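Porkonholm Swimming Diary - README

Hello, and thanks for opening this file before opening the spreadsheet. I know most people do it the other way round (I certainly do). This is the note that goes with my cold water swimming diary, which I kept at the little harbour at Porkonholm and which has grown into a proper dataset without ever asking my permission. There are 96 swims in it. Each one has a row, and each row has the water temperature, the air temperature, how long I stayed in, and a load of other bits I'll get to further down.

I started writing things down in a notebook that lived in my swimming bag, and it got damp, and then it got very damp, so I moved to a spreadsheet. A few people in the swimming group asked for a copy and I got fed up of answering the same questions by email - what does "chop" mean, why are some of the times missing, did you really go in on that day - so now it's all in one place. 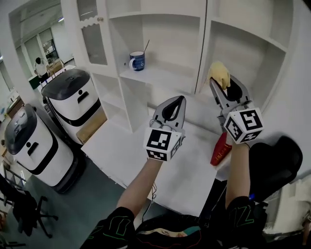

Porkonholm, June 10, 2022

What's in the folder

swims.csv - the main file, one row per swim.
places.csv - the spots I swim from, with a short description of each.
kit.csv - what I was wearing, linked to the swims by number.
notes.txt - my longer ramblings, copied from the notebook. Spelling as found.

If you only want one file, take swims.csv. The rest is nice to have.

The columns in swims.csv

swim_no: just a running number. I didn't skip any, although swim 50 is very short and you might think it's an error. It isn't! I got in, said something rude and got out again.

place: one of harbour, steps, long beach or birhane. The last one is the Birhane jetty, on the far side of the bay. I write it without a capital in the file so that sorting works.

water_c: water temperature in degrees Celsius. I read it off a Pirero thermometer on a string, which I drop off the end of the jetty and leave there while I get changed. It's a cheap thing with a floating top and I've grown very fond of it.

air_c: air temperature. This comes from the thermometer on the harbour wall when I'm at the harbour or the steps, and from the one in my car when I'm anywhere else. The car one reads high if I've been parked in the sun, so please don't build anything clever on top of it.

minutes: how long I was in the water, from shoulders under to feet on dry land. Whole minutes only. I used to write seconds as well and it made me miserable.

chop: how bumpy the water was, from 0 (flat as a plate) to 4 (should have stayed at home). My own scale, and entirely a matter of mood. If you compare it with proper wave measurements you'll find I'm a terrible coward in an east wind and quite brave in a westerly.

jellyfish: yes, no or blank. Blank means I didn't look, usually on purpose.

after: one word for how I felt afterwards. I tried to stick to a short list (grand, fine, cold, shaky, hungry) but there are some stray ones. "Soup" isn't a feeling, I realise. I've left it in.

Missing values

Empty cells are empty, there's no special code. Most of the gaps are in water_c and come from a stretch when the thermometer's string had snapped and I was waiting for another. For those swims I could have guessed by toe, and people have told me their toes are accurate to half a degree, but mine aren't.

There are 14 swims with no time in the minutes column. Some were before I owned a waterproof watch, and some I simply forgot to press the button. I've not filled them in from memory. I did that once in an early version of the file, then found the notebook page, and I'd been out by miles.
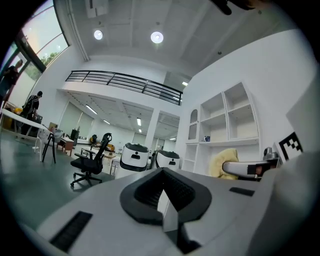 The other thing that trips people up is the notebook numbering. In notes.txt the early entries have a letter and a number, like H3 or S7, which was my old system (H for harbour, S for steps). When I moved it all over I gave everything a plain number, and the old label is kept in a column called old_ref. If a note says "same as H6 but worse", look up H6 in old_ref and you'll find the swim I was moaning about.

Kit

kit.csv is the file I get asked about most, which surprised me. It lists suit, gloves, boots and hat for each swim. "Suit" is either costume, shortie or full. My full suit is an old Prendano that's gone baggy at the knees and lets the water in, so don't read too much into the difference between full and shortie. Gloves went on whenever I fancied them, with no rule behind it. If you were hoping to work out the temperature at which a sensible person puts gloves on, I'm the wrong person to study.

The hat is nearly always the same bobble hat. I started adding the colour and gave up.

Things it's good for

Seeing how the harbour water lags behind the air in spring, which is lovely when you plot it. The air shoots up, everyone gets excited, and the water just sits there sulking. September is my favourite bit of the whole file, when it goes the other way and the water is still holding on to the summer.

It's also been used by a friend's class for practising graphs, and I'm told they enjoyed the jellyfish.

Things it's no good for

Please don't use it to decide whether the water is safe for you, or how long to stay in. These are one person's swims, and I'm a middling swimmer who's been going in for years and feels the cold in her fingers long before anywhere else. I've had swims of 20 minutes that felt easy and much shorter ones in warmer water that left me shaking in the car with the heater on. I can't find a pattern and I've looked.

It won't tell you much about the bay in general either. I go when I'm free and when the weather's decent, so storms hardly appear at all. The places aren't evenly covered. The harbour has the most rows, purely down to the parking, and the long beach has hardly any (it's a trek with a bag and wet feet, and the path is all brambles by midsummer).

Changes so far

First version: everything typed up from the notebook, with plenty of typos.

Second version: places.csv added. Dates fixed where I'd swapped the day and the month, which was a whole evening gone.

This version: old_ref added, chop scale changed so that 0 means flat. It used to start at 1, so if you've got an older copy take one off every chop value before you mix the two. I also took out the column about what I ate, as it was nearly all toast.

Still to do

The tide times. I've got them scribbled beside some of the swims and not others, and I'd like to go back through the old tide tables and do it properly. I also want to split "steps" into the top steps and the bottom steps, as the bottom ones are in shade until lunchtime and I'm sure it's colder there - it may be all in my head, but a second thermometer would settle it.

Using it

Take it, copy it, plot it, do what you like. If you pass it on, please send this README along with it so the chop business doesn't catch anyone out. And if you spot a number that looks daft, drop me a line with the swim_no and I'll check it against the notebook. The pages have gone wavy but I can still read most of them.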